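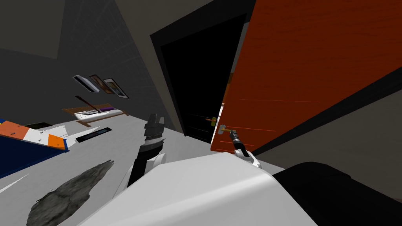

Right gripper on the lever, door open, left one idling with its fingers apart. Head camera view in the sim.

Two-finger vs. three-finger for door levers – anybody compared them properly?

ezekiel_obi
Sat 19 March
Hi all, long post, so get a coffee. I've been spending my evenings with a two-armed robot in simulation, and the task I keep coming back to is the orange-red door you see up top. Brass-colored lever, grab it, turn it, swing the door. I set up 202 runs with the stock gripper from the Plandeo arm pack and then started over with the Radum three-finger hand, same start pose, same controller, same everything as far as I could manage. The stock one opened the door in all but 37 runs. The Radum had 78 misses, and I really expected it to go the other way! Most of the misses come when the lever is nearly at the bottom of its travel and one finger slides off toward the end. Before I go and spend club money on real hardware for August, has anyone here seen the same thing?

gwen_ambrose
What a nice write-up, Ezekiel, and welcome back. We had the same trouble at our place with the three-finger hand. The third finger wants to go right where the spindle is, and then the other two can't close all the way. My brother Amos filed the fingertip down on ours and it got a good bit better, though I wouldn't tell anybody to do that to a hand they've just paid for.

cmontoya
I'm going to disagree a little, in a friendly way. What you've compared is two grippers under a controller that was tuned for one of them. The Plandeo pack ships with grip force and wrist stiffness set for its own fingers. Drop the Radum in with those numbers and of course it slips. Try it with the wrist softer in roll and leave the rest alone, then run it again before you write the thing off.

ezekiel_obi
Corinne, fair point, and I did wonder. I left the stiffness alone on purpose so I'd only be changing one thing, but I can see how that favors the hand it came with. What number do you use for roll?

cmontoya
I can't give you one that will carry over, sorry. I start at the stock value and cut it by a third until the lever stops fighting me.

meihutch
Can I put in a word about the camera? Look at how far the view is tilted. The whole room leans, pictures on the wall and all. If your policy only gets that view, I'd want to know how well it can judge where the lever is once the wrist is in the way. I had a Griser wrist camera on my last setup and it helped more than any gripper I tried (and I have tried too many, ask my husband).

gwen_ambrose
Mei, which mount did you use? Ours wobbles.

meihutch
The Escobedo bracket, the short one. Put thread locker on the two small screws or you'll be hunting for them under the bench.

cmontoya
Still not convinced the camera is the problem here – if it were, both hands ought to miss by a similar amount, and they don't.

meihutch
Unless the bigger hand hides more of the lever! Three fingers block more than two do.

cmontoya
Hm. Okay, that one I'll give you.

ezekiel_obi
Thank you all, this is just what I was hoping for. I'll do the softer wrist first with both hands, then add a wrist view and do both again. It takes me 7 hours a batch on my old desktop, so please be patient with me. Gwendolyn, if Amos still has a drawing of that fingertip I'd love to see it.

gwen_ambrose
He has it on the back of an envelope somewhere. I'll ask him at dinner tomorrow and scan it for you.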